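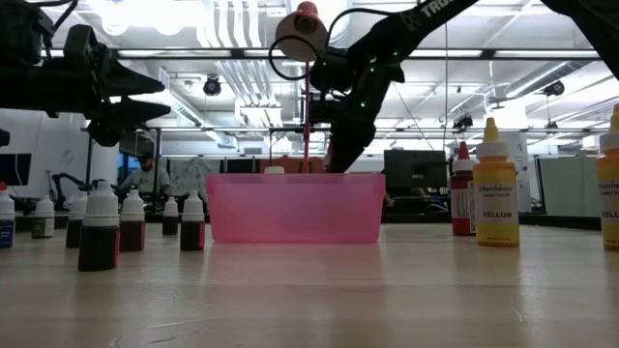
# About Rosero

Right. The about page. Been meaning to redo this for ages, the old one still said we were "launching soon".

Rosero sells second-hand and vintage clothes. Mostly women's, a decent rail of men's, some bits that could be anyone's. We started on a market stall in Pilgate with one rail and a mirror propped against the van, and now there's a proper shop with a door and a bell and a changing room with a curtain that nearly shuts. Plus this website, which is the shop's slower cousin. If you want the really good stuff, come in person. Saturdays if you like a crowd, any other day if you don't.

## What we sell

Dresses, always dresses. Fifties to nineties mainly. Tea dresses, big-shoulder eighties party frocks, slip dresses, the odd wedding one. Coats are our other thing. Wool, suede, sheepskin when we can get it, belted macs. Knitwear from September onwards. Denim all year round. Shoes and bags when they're good enough, and we're fussy about shoes, worn-down heels don't make it onto the shelf.

No fast fashion. Had a go at a "modern" rail for one summer and hated looking at it. Gone now.

Eras on the labels are our best guess from zips, seams, care tags and that sort of thing. We do get it wrong sometimes. If you know better than us, please say! A customer put us right on a "sixties" shift dress in May (handmade, much later, lovely all the same) and we relabelled it and knocked a bit off.

There are usually 800 pieces out on the shop floor and 2200 more in the back and upstairs, waiting to be washed, mended, priced or argued over. So if you can't see what you want, ask. Tell us a colour and a size and what it's for. We like a mission.

## Where it comes from

House clearances, car boots, people's mums, people's mums' lofts. A fair amount walks in through the door in a bin bag. We also buy by the bale from Subramaniam, a family wholesaler we've used since the stall days, who know by now not to send us anything with a football badge on it.

Want to sell to us? Good. Here's how it works:

- Bring it in Tuesday to Thursday. Not Saturdays, there's just no room on the counter
- Clean please. It doesn't need ironing
- We look through it while you wait, unless it's more than a couple of bags
- Cash on the day or shop credit. Credit is worth more
- What we don't want you can take home, or leave and we'll pass it to the charity shop two doors up

Things we nearly always say yes to: party dresses, leather jackets, anything with good beading, old school scarves, seventies blouses with a daft collar. Things we nearly always say no to: office suits, bobbly jumpers, anything that smells of mothballs after a week on the line.

No fur. Don't ask us to make an exception for your nan's, we know it's beautiful, still no.

## The mending bit

This is the part we're proudest of and talk about least so here goes.

Everything gets checked before it goes out. Buttons, hems, zips, underarms, linings. If it can be mended we mend it, and if the mend shows we say so on the ticket. Moth holes get darned. Big moth holes get turned into something else, or a cushion.

You can bring your own clothes in too. Hems start at a few quid, zips cost more, linings cost a lot more and take forever. Give us a couple of weeks and a phone number that works. We kept a green velvet jacket for the best part of a year because the number was one digit short. (If it's yours, it's still here.)

We don't do wedding dress alterations any more. Too much crying, some of it ours.

## Sizes

Ignore the number on the label. Really. A 14 from 1962 is not a 14 now and we've seen people put back a dress that would have fitted them perfectly because the tag scared them off. Everything online has measurements in inches, laid flat. Measure something you already own and like, then compare. In the shop there's a tape on a hook by the till, and there's us, and we'll give you a straight answer if you want one. If you don't want one we'll say the colour's nice.

We try hard to stock bigger sizes. Older clothes do run small and the larger pieces got worn to bits, so they're harder to find, but there's a whole rail from 18 up and we top it up before anything else.

## Styling and hire

Two things we do that folk don't seem to know about.

**Styling hour.** Book it, 30 pounds, and you get that back off anything you buy. After closing, so it's just you and one of us and the kettle. Bring a mate if you like. Good for weddings, reunions, new jobs, or when you've opened the wardrobe and hated the lot. Bring the shoes you mean to wear. Everyone forgets the shoes.

**Hire.** Some pieces we love too much to sell. They live upstairs in what we call Zullport, after a label in the first coat we ever put up there. Sequins, capes, a gold jumpsuit that has been to more parties than all of us put together. You can hire from Zullport for a weekend, pick up Friday, back by Monday teatime. Deposit needed. Red wine will come out of the deposit even if it doesnt come out of the dress.

Theatre groups and student films get a better rate, email first.

## How we got here

Short version. Stall. Bigger stall. A unit behind the Pilgate bus depot with no heating where we wore the stock to keep warm. Then the shop, which used to be a butcher's, hence the tiles and the rail along the ceiling that we now hang coats off. We painted over the pig on the window and felt bad about it ever since.

Shut for long stretches last year like everybody else. Sold through the website out of a spare bedroom, learned to photograph trousers, badly. Lots of you bought gift vouchers you didn't need and we haven't forgotten. They're all still valid by the way, whatever it says on the back.

The newsletter goes out to 4000 of you now. It's once a month, new stock first and then whatever we've been going on about in the shop. Sign up at the bottom of the page. If it goes to your junk folder, fish it out.

## Returns, quickly

Online orders: two weeks to send it back, unworn, ticket on. You pay the postage unless we've messed up, in which case we do. In the shop: exchange or credit. Hire: no refunds once it's left the building.

If there's a fault we missed, tell us, send a photo if you can, we'll sort it.

## Find us

Pilgate, top end of the market, green door, bell on a spring. Step up at the front so if you need the ramp knock on the window and we'll have it out in a minute. Changing room is big enough for a pushchair or a wheelchair. Dogs fine. Ice creams not fine, sorry.

Open Tuesday to Saturday, ten till half five. Closed Mondays, that's when we wash. Late opening the last Thursday of the month, usually with crisps.

Phone is best for hire and mending, email for everything else. We're slow on Instagram messages so dont rely on those, the one person who understood the app has gone part time.

Page last updated 4 October 2021. Winter coats are out from this week, the sheepskins are on the left as you come in.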